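2020年4月26日

上次那篇写到一半就停了，原因是夹爪的事情还没查清楚，写出来也是猜。现在查得差不多了，把过程补上。主要是时间戳和标定，中间夹了一个规划那边的问题，没什么新东西，记下来给自己以后翻。

先交代一下软件结构，不然后面的名词会乱。我们这边分三块：Uvard 是控制服务，跑在靠近机械臂的那台机器上，负责插值、限速、发关节指令；Jarman 是规划，收到目标位姿以后出一条轨迹；Pliten 是我自己写的记录和回放工具，把各路消息落盘，事后能按时间轴重新放一遍。感知部分没有单独的名字，代码放在一个叫 percep 的目录里，当初想着以后再改，一直没改。

问题的表现是这样的：夹爪去拿台面上的东西，慢速的时候基本能对准，速度一提上去，下降点就往运动方向偏。偏得不算多，拿大一点的东西看不出来，拿碗就很明显，本来应该一根手指在碗里一根在碗外，结果两根都落到了碗外面，或者直接压在碗沿上。

我第一反应是标定。相机到基座的外参是很久以前做的，中间有人动过支架，谁动的也说不清。于是先重新标了一遍。标定板换了几个角度，每个角度停稳了再采，解出来的结果和旧的差得很小，重投影误差也正常。把新外参换上去，慢速更准了一点，快速还是偏，方向都没变。

到这一步就应该想到跟速度有关的误差不会是外参造成的。外参错了，快慢都错，而且错得一样多。我当时没往这边想，又花了一个晚上去查夹爪末端的工具坐标系，把指尖长度重新量了，URDF 里改了一个数。这个数确实是错的，旧手指的长度，换手指以后忘了更新。改完以后下降高度对了，水平方向照旧。

后来是 Hanne Vainio 看了我贴的曲线，问了一句：你画的这两条线用的是不是同一个钟。

我回去看，不是。

关节状态的时间戳是 Uvard 打的，用的是控制机的时钟；图像的时间戳是采集进程打的，用的是另一台机器的时钟。两台机器之间做了时间同步，我一直认为这样就够了。时间同步确实是好的，我专门看了同步服务的日志，偏差小到可以不管。问题出在图像的时间戳打在什么时候。采集进程是在拿到解码完的一帧以后，调用一次系统时间，写进消息头。也就是说这个时间里面包含了曝光、传输、驱动缓冲和解码。而下游所有的代码都把它当成快门那一刻来用。

用这个时间去查机械臂当时在哪里，查到的是后来的位置。手腕上的相机看到目标在左边某处，配上一个已经往前走了一段的手腕位姿，算出来的目标就跟着往前跑。速度越快跑得越远，停下来就没有这个误差。和现象完全对得上。

## 怎么量延迟

知道原因以后，第一件事是把延迟量出来。做法很老：让手腕关节做一个小幅度的来回摆动，同时录图像和关节角。图像这边不需要检测什么复杂的东西，对相邻帧算一下整体的位移，得到一条随时间变化的曲线；关节那边有角速度，也是一条曲线。两条曲线归一化，做互相关，峰值的位置就是时间差。

有几个细节：

- 摆动的频率不能是固定的。固定频率的正弦和自己错开一个周期也能对上，峰值会有好几个。我用了一段频率慢慢变化的信号，峰值只剩一个。
- 关节那边要用实际反馈的角速度，不要用指令。指令到反馈之间也有滞后，混进来以后就分不清是谁的。
- 重采样要在互相关之前做，两边插到同一个时间网格上。图像帧率比关节反馈低很多，我在峰值附近拟合一条抛物线来取亚帧的位置。
- 开头和结尾各切掉一小段，启动和停止的时候机械结构会有一点晃，图像位移里看得出来。

量出来是 126 毫秒。比我估的大得多，我以为最多一两帧。

又分段查了一下，大头在驱动的缓冲队列。默认配置会攒几帧，读取的时候给最老的那一帧。处理循环稍微慢一点，队列就一直是满的，等于每次都在看过去的画面。把队列长度改成只保留最新一帧以后，再量一次，下去了一大截，而且抖动也小了。这个改动就一行：

```python
cap.set_buffer(keep="latest")
```

（这是我们自己包的一层，底下各家相机的接口不一样，有的根本不让改，只能开一个线程不停地读，读到新的就把旧的扔掉。）

剩下的那部分延迟比较稳定，可以当成常数处理。我在配置里给每个相机加了一个字段，采集进程写时间戳的时候直接减掉，下游不用改。

```yaml
camera:
 name: wrist
 stamp_source: host_receive
 latency_source: measured
```

具体的数值放在另外一个文件里，由测量脚本生成，不允许手写。这条规矩是 Tudur Llewellyn 提的，他之前在别的项目里见过有人把延迟当成调参用，这里加一点那里减一点，最后没有人知道真正的延迟是多少。我觉得有道理，就在加载的时候加了检查，文件头没有脚本写的校验字段就拒绝启动。

## 查询位姿的接口

光改时间戳还不够。percep 里面查手腕位姿有三个地方，写法各不相同。有一个是按时间戳插值，这个没问题；有一个是取离时间戳最近的一条，凑合；还有一个是直接取最新的一条，完全没看时间戳。最后这个是我写的，当时是为了先跑通，后面忘了。

现在统一成一个函数，只接受一个时间，返回那个时间的位姿：

```python
def pose_at(buf, t):
 lo, hi = buf.bracket(t)
 if lo is None or hi is None:
 raise StampOutOfRange(t, buf.span())
 a = (t - lo.t) / (hi.t - lo.t)
 return interp(lo.pose, hi.pose, a)
```

平移线性插值，旋转用 slerp。不做外推，超出范围就抛异常。一开始抛得很频繁，看日志才发现是关节反馈比图像晚到，查询的时候缓存里还没有后面那一条。解决办法是让查询等一小会儿，等到 hi 有了再返回，等超时了才抛。有人可能会担心多等的这一点时间，我们这里不在乎，目标位姿更新得慢一点没有关系，准就行。

把“取最新”那个接口删掉以后，有不少测试脚本跑不起来了，一个一个改掉花了一个下午。改的过程里发现有个可视化脚本也一直在用它，所以以前在界面上看到的坐标框和点云永远是错开一点的，我们都看习惯了，以为是显示刷新的问题。
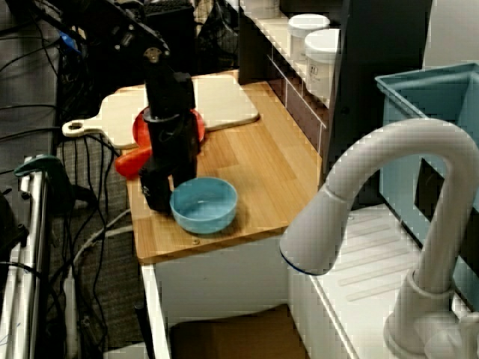
改完以后用 Pliten 把以前的数据重新过了一遍。磁盘上存着 415 段记录，都是带原始图像和关节反馈的，时间戳虽然打得不对，但延迟可以事后减掉。老数据的麻烦在于当时队列是满的还是空的不知道，延迟不一定是常数。好在每段开头机械臂都有一段从初始位置抬起来的动作，用这一段做互相关，能给每段单独估一个延迟出来。

估出来的分布有两个峰，中间几乎没有东西。一个峰对应队列满，一个峰对应队列空，和猜的一样。落在两个峰之间的那几段我单独放了一遍，都是录到一半磁盘写得慢，处理循环卡了一下，队列从空变满，一段里面前后延迟就不同。这几段我标了记号，后面做统计的时候不用。

重新过的时候，每段都算一个指标：用修正后的位姿把目标的检测结果投到基座坐标系，看同一个静止的物体在整段里面散得有多开。静止的东西，理论上应该缩成一个点。修正以前是顺着运动方向拉长的一条，修正以后成了一小团，没有明显的方向性。剩下的散布主要是检测本身的噪声。

检测噪声里面最难看的是遮挡那部分。夹爪降到台面附近的时候，手指和机身会把后面的东西挡掉一截，盘子只剩两边露出来一点红边，检测框就会缩到其中一边去，中心跟着跳。以前这个跳动混在延迟误差里面看不出来，现在延迟去掉了，它就成了最大的一项。

处理方法很简单，没有用什么新模型。夹爪的位置我们是知道的，形状也知道，把它按当前位姿投影到图像上，得到一个掩膜。检测框和掩膜重叠超过一定比例，这一帧的检测就不参与更新，沿用遮挡之前的估计。前提是物体没有被碰到。碰没碰到用夹爪电流和关节力矩的残差来判断，有接触就把沿用的估计标成不可信，退回去重新看一眼。

这里的掩膜投影也要用 `pose_at`，时间对不上的话掩膜会画到旁边去。我第一版就在这里又犯了一次同样的错，拿了当前时间去查。看着调试窗口里掩膜慢半拍地追着夹爪，倒是很直观。

## 规划那边的问题

感知修好以后，慢速快速都能落到该落的地方了，但出现了一个新的现象：有时候 Jarman 会在下降之前停一下，像是在犹豫。停的时间不长，不影响成功与否，看着不舒服。

Jarman 的代码主要是 Gwion Pumphrey 写的，我跟他一起看了一下午。原因是重规划的触发条件。以前目标估计一直在漂，他为了应付这个漂移，写了一条规则：目标变化超过阈值就重规划，并且在新轨迹出来之前减速。阈值是照着当时的漂移大小定的。现在漂移没了，照理说触发得更少才对。

结果查下来，触发的来源换了。目标从“遮挡沿用”切回“正常检测”的那一帧，估计会有一个小的台阶，这个台阶恰好比阈值大一点。一切换就重规划，一重规划就减速。

改法有两处。感知这边，切换的时候不直接换成新检测值，拿新检测值去更新沿用的估计，几帧之内平滑过去。规划这边，Gwion 把减速和重规划拆开了，重规划可以在后台做，旧轨迹继续执行，新轨迹好了以后在一个前方的点上接过去。只有新旧轨迹差得很大，或者旧轨迹检查出来会碰撞，才减速。

接轨迹的那个点要选得足够远，远到新轨迹算完的时候还没走到那里。Jarman 规划一次的耗时现在大多在 14 毫秒以内，偶尔会有长的，长的那些都是在砧板手柄附近，那里的碰撞模型面片太碎。他说要换成几个凸包，还没换。接的时候位置、速度、加速度三样都要连续，他之前只保证了前两样，加速度跳一下，Uvard 那边的限幅器会把它削掉，削掉以后实际轨迹就和规划的轨迹差一点，再触发一次跟踪误差告警。这个告警以前天天有，我们把它当成正常的。

说到告警，顺便整理了一遍。Uvard 里面定义的告警种类很多，真正有人看的没几个。凡是每天都响、响了也没有人动手的，要么把原因修掉，要么降级成日志。修完这一轮，留下来的告警有 9 种，每种都写了一行该怎么办，放在代码旁边。写不出该怎么办的就不算告警。

## Pliten 的几处改动

这次查问题，大半时间是在用 Pliten，用的时候发现它有不少地方不顺手，顺手改了。

第一处，消息落盘的时候现在存两个时间，一个是消息头里的时间，一个是收到消息的时间。以前只存消息头的。这次如果早有两个时间，把它们的差画出来，半个小时就能看出队列是满的。

第二处，回放的时候可以指定按哪个时间走。按消息头的时间走，看到的是“事情发生的顺序”；按收到的时间走，看到的是“程序知道的顺序”。查控制逻辑的问题要用后一种，不然回放里面一切正常，现场就是不对。Anastasia Dimitriou 上个月跟我说过一个回放里复现不出来的问题，我让她换成后一种再试，马上就复现了。

第三处，配置跟着数据一起存。外参、延迟文件、工具坐标系、代码的提交号，全部打进每段记录的头部。回放时如果当前配置和记录里的不一样，会把差异打印出来，不阻止运行。一开始我想做成阻止的，Elis Voyle 不同意，他经常要故意拿新配置去跑老数据，每次都要加一个强制参数，加到最后大家都会无脑加。所以改成打印。

第四处，加了一个比较命令。给两份配置和一批记录，各跑一遍，把前面说的散布指标列出来，变差的排在前面。命令行是这样：

```
pliten compare --base old.yaml --cand new.yaml --set shelf/
```

它本身没有什么复杂的，就是循环加排序。但有了以后，改感知代码就有了一个固定的步骤：改完跑一遍，看看排在最前面的几段，逐段放出来看。平均值变好了但有几段变得很差，这种情况出现过两次，只看平均值就放过去了。

回放的速度还是个问题。图像解码占了大部分时间，跑完整批要等很久，我一般是下班前开着，第二天来看。试过把检测结果缓存下来，只重跑后面的部分，快了很多，可是改检测的时候缓存就得作废，作废的逻辑写得不好，有一次用了过期的缓存，白高兴了半天。现在缓存的键里面包含了检测代码和权重的哈希，还算可靠。

## 力矩残差

前面提到用关节力矩残差判断接触，这个再多说两句，有朋友写信问过。

做法是用动力学模型算出当前运动应该需要的力矩，和实际测到的相减，剩下的就是外力加上模型误差。模型误差里最大的一项是摩擦，低速的时候尤其明显，关节换向的瞬间残差会跳一下，很容易误判成接触。我们给每个关节拟合了一条摩擦曲线，换向附近再把阈值放宽。放宽以后，轻轻碰一下碗这种程度的接触，单看关节残差是看不出来的，要靠夹爪那边的电流。所以两路是或的关系，哪路报了都算。

还有线缆。手臂上段出来的那一把线，姿态不同的时候拉力不一样，残差里面会多出一个随姿态慢慢变化的量。我没有去建模，用一个很慢的高通滤掉了。副作用是如果持续地、缓慢地压在什么东西上，滤波器会把它当成线缆的拉力一起滤掉。这种情况靠位置跟踪误差兜底，目前没有漏过，但我知道它是个洞，先写在这里。

## 还没做的

几件没做完的事，列一下：

- 延迟测量现在要手动跑脚本。想做成开机自检的一部分，摆一下手腕，量出来和存的值比较，差得多就提示。难的是开机的时候手腕周围不一定有空间摆，要先确认。
- 相机如果支持硬件时间戳，应该直接用硬件的，不必估延迟。现在手上这只文档里写支持，读出来的数一直在走，但起点是它自己上电的时刻，需要换算到主机时钟，换算关系还会慢慢漂。写了一个在线拟合，没测。
- 砧板的碰撞模型，等 Gwion。
- 水槽一侧的鹅颈水龙头目前在规划里是一个很粗的包围盒，导致那一侧很多本来能走的路径都走不了。换成几段胶囊体应该就够了。
- percep 这个目录名。

五月我要去一趟 Zoltcombe，在那边待一阵子，把同样的测量在他们的台子上做一遍。他们的采集进程和我们的是同一份代码，队列配置也是默认的，我猜结果差不多，去了再说。Hanne 让我走之前把互相关那段脚本整理出来放到仓库里，现在的版本路径是写死的，变量名也起得很随便，这两天改完就推上去。

有人留言问散布指标具体怎么算。对每个静止物体，取整段里所有有效检测在基座坐标系下的水平坐标，求协方差矩阵，取较大的那个特征值开平方。只看水平方向，深度方向的噪声是另一回事，混在一起会把方向性盖住。有效检测的意思是没有被掩膜挡住，并且在接触标记之前。代码在 `tools/spread.py`，依赖只有 numpy。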